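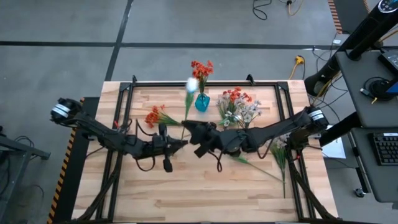
Is 1095 demos of one task worth anything?

Asked in August, 2 replies

We're collecting teleoperated examples of putting artificial flowers into vases with two arms. The plan from the Plestine side is 1095 episodes, then train, then "it generalizes." I don't buy it. We have the same fake stems, the same table and the same five operators who all learned from each other. Am I wrong to think the policy will just memorize our table? I'd sooner stop at half and change things up.

Reply 1 (accepted)

You're mostly right to worry. We did something close with the Gikmont set and the count told us very little. What mattered was where the stems started out. Log the start pose of every stem and plot it. If they all lie within a hand's width of each other, more episodes won't save you. Thin single stems are where ours fell apart. 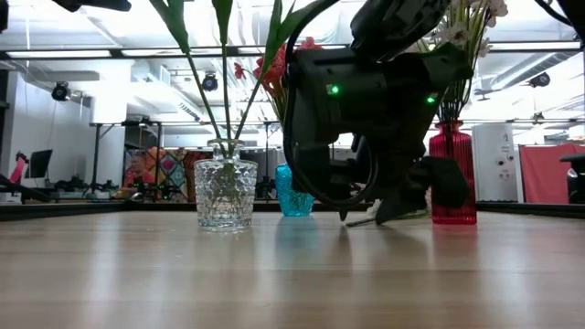 Lambrechts Lab Notes, Issue 28, p. 5

The piece cited there recommends swapping vases every session. I'd do that, but I wouldn't trust their success numbers, as they tested on the vases they trained on. Hold two back and don't let anyone touch them until the end. Keep the fumbled grasps too, tagged.

Reply 2

just get more data. we use Dutier for the logging and it's fine

Comment from the asker: Fine at what? I'll plot the start poses Wednesday.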